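Moltville Robotics Club – Bin Picking Handbook
Section 6: Setting up the bin and running a practice round
Revised 27/05/2022

Read this section before your first turn at the arm. You need two people for every practice round: an operator, who holds the pendant, and a loader, who handles the objects. Agree on who does which job before the arm is powered up.

6.1 Before power-up

1. Check that the emergency stop on the pendant is pressed in.
2. Check that the bin is sitting flat and that its rim is clamped. Push on each wall with your hand. If the bin slides, tighten the clamps and try again.
3. Follow the cables from the base of the arm to the wrist. They should have enough slack to let the wrist turn both ways, but no loop should be able to catch on the rim.
4. Open and close the gripper fingers by hand. Stop if they feel gritty or stick, and write it in the log.

Note: Do not move the bin to make room for a laptop. The bin position is saved in the Okton program, and a small shift is enough to send a finger into the wall.

6.2 Loading the objects

5. The loader picks objects from the Ledwood shelf. For a beginner round, use boxes only. For a mixed round, include at least one soft or odd-shaped object, such as a shoe.
6. Place the objects by hand. Do not drop them in from above the rim.
7. In a mixed round, let some objects overlap. The program has to decide which one to take first, and an item lying partly on top of another is a fair test.
8. The loader steps back behind the line and says "clear."

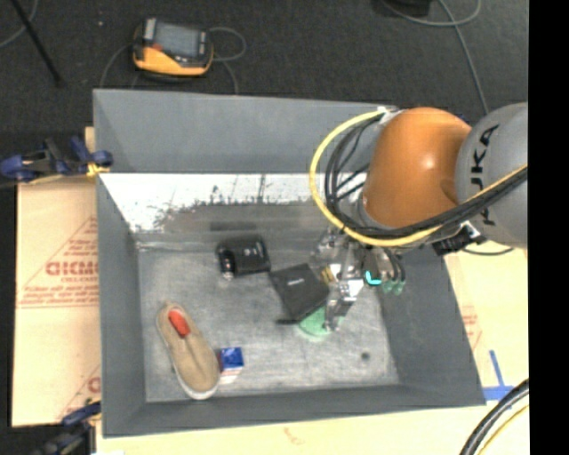
6.3 Running the round

9. The operator releases the emergency stop and selects program 108. Program 326 is for calibration only and must not be run with objects in the bin.
10. Set the speed to the slow setting. Leave it there until you have been signed off by a Gallagher Hall instructor.
11. Start the program and keep one hand near the stop button the whole time.
12. If the fingers close on nothing, let the arm try again. After 2 failed tries on the same object, pause the program and write down the object and how it was lying.
13. When the round is over, send the arm to its home position and press the emergency stop. Wait for the operator to say "safe" before anyone reaches into the bin.

Caution: Never reach into the bin to straighten an object while the arm is paused. A paused arm can start again. Press the emergency stop first, every time.

Caution: Thin flat items that lie against a wall are hard to grip, and the fingers may scrape. If you hear scraping, stop the round – do not wait to see if the pick works.

6.4 Log sheet

Write down the program number, the speed, the objects used, and the result of each try. Use the short names from the shelf labels. Old sheets from before February used a different scoring column, so do not mix them with the new ones.

If the arm stops with a fault message, copy the message word for word before clearing it. Then go to Section 7.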